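Skip to content
Home | Issues | Authors | Submit | Contact

4.3 Unintended release during transport

Of the 408 trials run on the toy kitchen, the most frequent fault was a release command issued before the arm had reached its target. We refer to this as early release. It was first noted by Hsueh in November and was at that time attributed to finger wear. Replacing the fingers did not change the rate.

The logs point to the contact estimator. Grip state is inferred from motor current alone, and for light, rounded objects the holding current lies close to the no-contact threshold. A short dip – often during a change of wrist direction – is read as a lost object, and the controller opens the fingers to prepare a new grasp. The object is then dropped by the recovery routine itself. 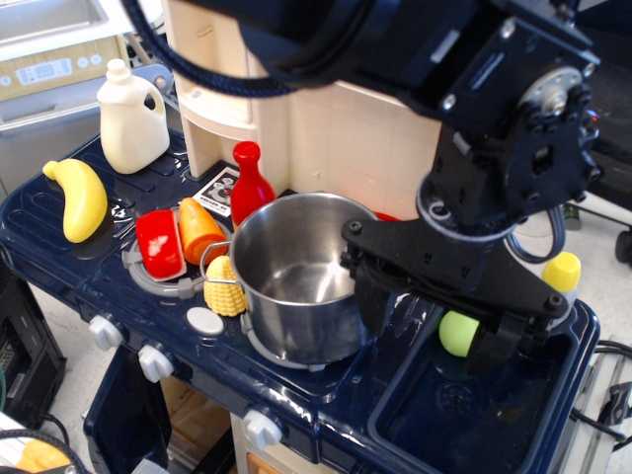
Figure 3. Gripper holding a light green toy ball above the sink basin; steel pot on the stovetop.

We therefore added a hold timer of 98 ms, during which a low current reading cannot trigger recovery. The timer is suspended when the emergency stop is active, so that a person reaching into the workspace is not exposed to a delayed response. Kao and Lu repeated the transport task 100 times with the timer enabled and recorded no early release. Actual drops were still detected, although later than before, and one left the arm completing a placement with open fingers. This remaining case is treated in Section 4.4.

We use cookies to improve your experience on this site. Accept | Manage settings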